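Home | Forums | New posts | Members | Search
Filed under: Faults, failures & near misses

Right hand goes limp mid-reach, lights stay blue

isla_cartwright
Hello all! Long-time reader, first proper fault to share, and it's a lovely puzzle. We're running a two-armed table-setting job on our bench in Bralimby, plate and coasters, nothing heavier than that. The arms are on a Ruddock controller. Every so often the right hand opens, starts its reach and then the fingers just stop taking commands. The arm carries on as if all is well. The log shows code 2297 and the next grasp closes on nothing.

What bothers me is that the blue lights at the fingertips stay on the whole time. From across the room you'd swear it was healthy. Last run it got through 949 cycles before the first dropout, then gave me 9 more in the next 20 minutes. I've reseated the plugs, restarted everything and swapped the power lead. Any ideas very welcome!

solderpot
Love a fault with a number on it. Can we see the wrists, and how the hands sit over the table?

isla_cartwright
Of course, one of a hand up close and one with the whole bench.
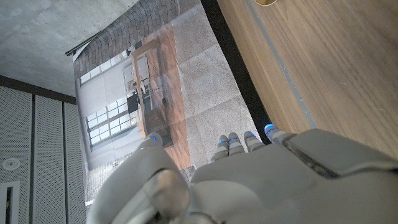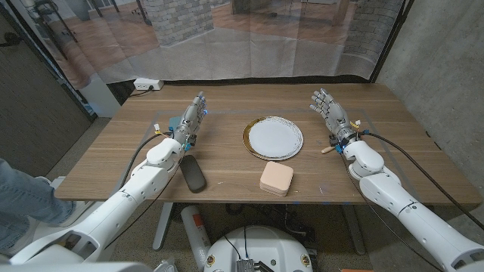
Page last changed: June, 16:42

solderpot
Oh, that's great, thank you. My money is on the black cable in the second one. It loops away from the connectors by the right wrist and along the outside of the arm. If that loop pulls tight when the wrist rolls, you'd lose the data pair for a moment and keep the power, and the lights would never blink. I'd give it more slack and clip it down a hand's width back from the plugs, so the clip takes the tug.

brackenfell
I don't buy it. I had 2297 for weeks on a Jaltisell rig with brand new cabling and it was the controller timing out. A tired cable should come and go with the arm's position, and Isla says the dropouts bunched up after a long clean spell. That smells like a buffer filling. Check how long it's been since the last restart before anyone gets the cable ties out.

solderpot
Could equally be a wire that finally started to go after 949 rolls of the wrist! Same pattern.

Manaia Nepia
Can I be the boring one? Whichever of you is right, the safety side needs sorting first. There's somebody's leg right beside the left arm in that second picture. I've no idea whether the arms were live, but with this fault the arm keeps moving after the hand has stopped listening, and the lights tell you everything is fine. Please make 2297 stop both arms, not only log it. On my Adar controller that was one line in the fault table and it's saved me a good few plates.

brackenfell
Agreed on that, no argument from me.

isla_cartwright
Manaia, you're quite right, and that's now done -- both arms halt on 2297 and need a reset at the desk. I made it trip on purpose by pulling the hand's data plug, and it stopped beautifully. We're also keeping back from the table while it runs.

Next job is to settle the argument! I'm going to roll the wrist by hand with the arm held still and watch the error counter.

brackenfell
Do it straight after a restart, please, or it won't tell us anything about the buffer.

isla_cartwright
Right, fresh restart, arm held, rolled the wrist slowly both ways. The counter jumps near the end of travel in one direction and nowhere else. So that's one to solderpot, I think? I've let out some slack and clipped it, and it's running again now.

solderpot
Ha! Still change the cable though. Slack won't mend a cracked wire.

brackenfell
Fair enough on the cable. I'd still like to see the memory graph after a long run, because the jump near the end stop doesn't explain why it took so long to show up. Could you post it when you've got it?

isla_cartwright
Will do. New cable is on order and I'll leave the logger going till it comes.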